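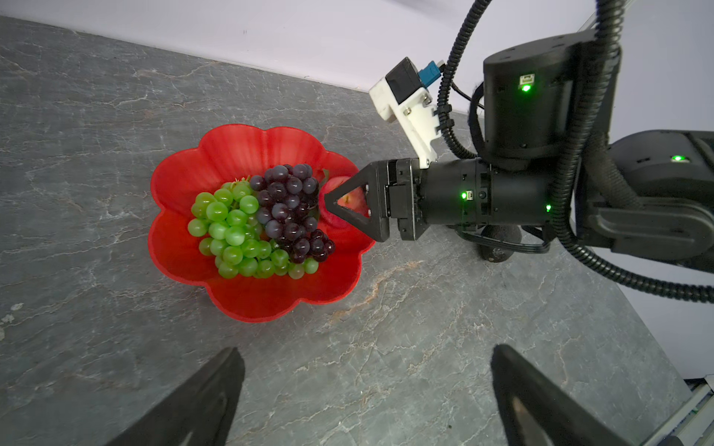 Grapes, an apple and the red bowl, with the gripper going in for the apple.

Budgeting for a second arm for fruit handling: what am I forgetting?

Posted in Small Automation, April

Wian Venter
Hello all, long-time reader, first go at posting. I run the kit side of things for a small outfit called Stola (we pack mixed fruit bowls for offices and the odd hotel) and we're trying to work out what a proper fruit-picking cell would cost us. The job is easy to say and a pain to do: soft fruit and hard fruit in the same bowl, and the gripper has to get hold of one without squashing its neighbour. An apple wedged up against a bunch of grapes is about as typical as it gets for us.

I've got a quote from Gagnon for the arm and a two-finger gripper, and it looks fine on paper. My boss wants one number for the whole thing by the end of the month though, and I have a nasty feeling the arm is only part of it. What else should be on the list? Fingers? Cables? Do I need to buy the wrist camera from the same people? I'd also like to know whether to go for two arms from the start or get one and add the other next year. We'd be doing 80 bowls in a morning at most, so speed isn't really the worry.

Oh, and does anybody print their own brackets, or is that asking for trouble?

Adalberto Quintana
Hi Wian, we went through this at Nutatport two years ago and I still have the spreadsheet, so let me save you some grief.

The arm and gripper came to some 78 per cent of what we'd set aside, and we thought the rest would be loads. It wasn't. Fingers were the first surprise. We tried 5 different shapes before we were happy with grapes, and the ones that came in the box were the first to go in the drawer. The open, triangle-sided sort that bends round things has been kindest to soft fruit for us, but I'd still get samples before you order a stack. Ask Gagnon if they lend them out. Some sellers do if you're about to spend money!

Cables next. Get the proper ribbed sleeving and buy more than you think you need, then move the arm through everything it'll ever have to do before you fix anything down. We had ours too short by a hand's width and it tugged at the wrist plug every time the arm reached to the far side of the table. New lead, new plug, and a week waiting for both.

Printed brackets are fine. All our sensor mounts are printed, they cost pennies, and when one cracks I print another over lunch. Do keep two spares of each in a tub, and write on the tub what screws they take (I didn't, and I've regretted it more than once). The camera doesn't have to come from the arm people either, but check that the software you're using will talk to it before you pay.

On one arm or two: I'd buy one, but get the table and frame for two. Moving a working arm onto a bigger frame later was the most boring fortnight of my life. And put in a line for fruit. I'm serious, you get through heaps of it while you're testing, and grapes aren't cheap. We used plastic ones for the first month and then had to redo half the settings when we went over to real.

gripfan90
just get the brusura kit its all in one box, we had it running in a day. no idea about grapes we do boxes

Wian Venter
Thank you both. Adalberto, that's gold, the cable thing would have caught me for sure. I've asked Gagnon about loan fingers and they're checking. I did look at the Brusura one but the fingers are fixed, so I don't think it'll do for us.

One more if you don't mind: did you pay for the support plan, or just ring them when it broke?

Adalberto Quintana
Paid for the first year, dropped it after that. I rang them constantly in the first 90 days and then hardly at all. If they'll sell you a shorter plan, take that and put the difference towards fingers. And let us know what they say about the loan set, I'd quite like to borrow one myself.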